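Re: [grippers] boxy fingers or soft ones for cloth?

On 1/26/22 someone on the list wrote:
> Has anybody tried the Dornness hand tool on laundry? We have the
> Jurnska one and it's lovely on mugs, hopeless on anything thin.
> Also wondering whether the wrist camera is any use once you get
> down inside a basket.

Yes, for my sins. We've had the Dornness for 14 weeks with the plain black fingers it came with, and I ran it against the Jurnska on the same pile of small washing, 100 picks each. The Dornness dropped 6. The Jurnska dropped 32, mostly socks, and mostly with what I can only call enthusiasm.

Camera first. It sees both fingers the whole time and you get a decent idea of the gap between them, but swing past a basket wall and the weave goes to soup. Flat pale tiles burn out a bit too. Printed cloth holds up far better than I expected.

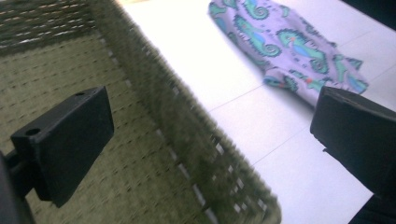

Dornness wrist view, fingers open, seahorses at large.

The pattern seems to help whoever is labelling as well - plain white cloth on white tiles is a miserable way to spend April, as I can report from last year.

Grip itself: the flat faces are fine on a fold and poor on a single layer. I stuck a strip of rubber on each and it got better, then the rubber came off in a pillowcase. The Pendent pads are meant to fix that but ours are still on order.

If you do go for it, use the Dhanial controller and turn the closing speed down before anything else. The default is set for walnuts.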